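Open Day at Gako

Print this story | E-mail to a friend
Reading time: 2 min
9 Jun 2025

The invitation said 37 guests. I was handed badge 13 and a paper cup of warm juice, and told the arm would be ready shortly.

I had come for the housing board, which wanted to know if Gako's machine could pack medicine boxes for the old people on Derese Street. My sister packs them now, 134 a week, at her kitchen table. She had asked me to be fair.

"It learns by watching," said the young man from Lusov, who had paid for the juice.

"Watching what?"

"Us."

He bent over the keyboard. Lines of text ran up the monitor and he nodded at them the way my doctor nods at my blood work.

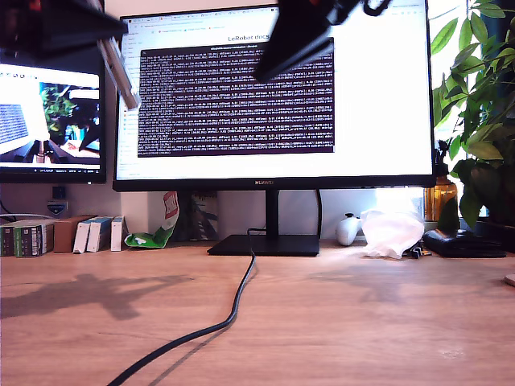 The arm at the desk, with the log open over the docs page.

A woman behind me asked if it was thinking. He said it was loading. I asked how many boxes it had packed so far, and he told me that wasn't really the right question at this stage. I wrote that down.

At the Clasia fair last June they had shown us a machine that folded towels. It folded 2, and then there was a speech.
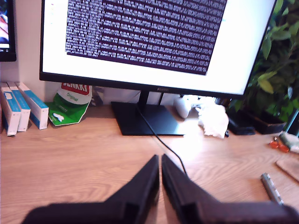

"Could it pick up a pill?" I said.

"In principle."

"Could it tell a white one from another white one?"

He looked at the screen for a while. Someone started clapping near the door, too early, and stopped. I put my cup down on the windowsill and called my sister to say I'd be home in time to help with the lids.

Shares: 13 | Comments: 2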